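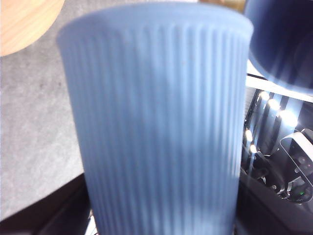 According to Sylvain Huet, a gripper trial that ends with every cup upright has been testing the cups. The remark is attached, usually by people who have just dropped something, to the **Tokdale comparison**, a bench trial of two robot grippers held at the Leden workshop and written up on April 6, 2023. It remains the most quoted sentence in the report, and the only one that most readers appear to have reached.

## Background

The Leden workshop had used a single gripper, the Ultau, for several years. The Ultau is a parallel-jaw design with two flat fingers and soft pads, and it was regarded with the sort of affection people keep for an old van. It picked up boxes very well. The workshop's work had meanwhile moved on to tableware, little of which is box-shaped.

The rival was the Khondokar, a three-finger gripper with curved tips and a price that was discussed in lowered voices. Its supporters said it would hold anything round. Its critics said the same of a bucket. The trial was set up in October of the previous year, mainly to stop the two groups from having this exchange at lunch.

## Method

Both grippers were mounted in turn on the same arm, with the same controller and the same small camera at the wrist. Each made 200 attempts at lifting a drinking cup, moving it a short distance and putting it down upright. A lift counted as good only if the cup was still standing when the fingers had let go and backed away. An early draft of the rules said "more or less standing," and the phrase took an entire afternoon to remove.

Ribbed cups were included because they are awkward in two separate ways. A rigid fingertip may sit across the tops of the ribs and touch far less of the cup than expected. The repeated pattern can also trouble software that matches points between one camera view and the next, as one rib looks much like its neighbor. Tapered cups add a third problem, which is that a squeeze near the bottom tends to push the fingers out of line with the wall.

## Results

| Gripper | Attempts | Good lifts |
|---|---|---|
| Khondokar | 200 | 186 |
| Ultau | 200 | 186 |

The tie was received without joy. A second look at the logs showed that the two grippers had failed in different places. The Ultau mostly lost cups during the lift, when a tapered wall slipped between its pads. The Khondokar held on nicely and then knocked cups over while letting go, its third finger being slow to leave.

Changing the release routine took 53 lines of code, most of them comments. The Khondokar was not retested under the full rules, so the improvement claimed for it rests on a short run and the word of the person who wrote the comments.

## The camera question

The wrist camera turned out to matter more than either side had wished. At close range a cup can fill most of the view, leaving the controller little else to steer by, and anything near the lens may be out of focus. Bright lights close to the work can add glare. The report suggests fixing the target position while the arm is still well back, then using the close view only for small corrections.

This advice was adopted at once, having offended neither party.

## Later use

The workshop kept both grippers. The Ultau went back to boxes and the Khondokar was assigned to cups, with a tool changer bought to swap between them. A comparison of tool changers has been proposed.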